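Fewer Tomatoes Next July

I planted 12 tomato plants this year, which was too many for two people. Dindo Barredo gave me the seedlings in spring and I didn't want to say no to any of them. 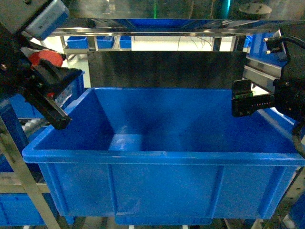

By the middle of July we were picking every evening after dinner. The kitchen counter filled up first, then the top of the dryer. Paper bags didn't work for us. The ones at the bottom got squashed and the bags tore on the porch steps. A plastic bin with a thick rolled rim is much easier on the hands when you carry it full, and the smooth inside rinses out with the hose. I keep the layers shallow, two deep at most, and anything split goes straight into the sauce pot.

We froze 11 quarts of sauce and gave a lot away on our street. Edgardo Tagle took the green ones for relish. He uses less sugar than my recipe and I liked his better.

Next year I'll plant six and use the rest of the bed for beans. The fence side gets too much shade after four o'clock anyway, so the peppers are moving too.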